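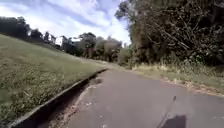

Gramley Path Notes
Nov 6, 2023

I walk the path behind Gramley most mornings and I've been meaning to write down what I know about it, mainly for people who just moved here and keep asking if it goes through. It does. The part I get asked about most is the stretch with the concrete gutter down the left and the grass bank above it, just before the path bends right. If you can see that bend ahead of you, you're going the right way for the Halonen Road end.

Length from the Gramley lot to Halonen Road is 3 miles. It's paved the whole way. I do it one way and take the 112 bus back, which stops across from the hardware store.

The pavement is old but in decent shape. It's worn and a bit patchy to look at. I've pushed a stroller on it and a loaded hand truck once, no trouble with either.

The gutter is what I'd warn people about. It's in deep shadow when the sun is out and you can't judge how far down the bottom is. There's no rail. I keep to the right with the dog and so should anyone with a kid on a small bike.

Between the gutter and the pavement there's a strip of sandy dirt with dry leaves and twigs in it. After a storm some of that washes onto the path. Road bikes should slow down there. I went over sideways on it two years ago at walking speed and still needed a new brake lever.

The city came through in January and cleared the drain at the bottom of the slope. Before that, water used to sit across the whole path for days. I haven't seen it do that this year.

Someone asked if you can sit on the bank. Yes. The grass is kept short. The lower part by the concrete has gone yellow and brown in places, and it does that every fall. Go up toward the trees if you want to put a blanket down.

There's one bench on the whole route, 700 feet past the bend, on the right. The next place to sit is the Hanilau picnic tables and those fill up by noon when the weather is good.

No trash cans until Hanilau either. Bring a bag. There's usually a scrap or two of something on the pavement and I pick up what I can, but I'm not out there every day.

Dogs have to be on a leash. The sign saying so is at the Gramley lot only, so people who come in from the other end have never seen it. I don't think they're being rude – they just don't know.

Lights: none. The lot gate closes at 8 p.m. and they do lock it. If your car is inside you'll be calling the number on the post.

Water fountain at Hanilau is off for the winter. The one by the Arham Street steps is still on as of this morning.

I'll do the Arham side next. It's steeper and I don't know it as well, so if you walk it regularly send me anything I should include.

Posted by Gramley Path Notes

Comments

stroller_lap: Thank you, I've lived here since spring and turned around at the bend every time because I thought it was a dead end.

mk_onfoot: The 112 skips that stop on holidays. Found out the hard way.

Gramley Path Notes: Good to know, I'll add it.

eastlotwalker: Is the bank OK for sledding?

Gramley Path Notes: I wouldn't. The gutter is right at the bottom of it.

Recent posts
Where to park for Hanilau
Arham Street steps: which handrail is loose
Bus times from Halonen Road
Leaf pickup and the lower lot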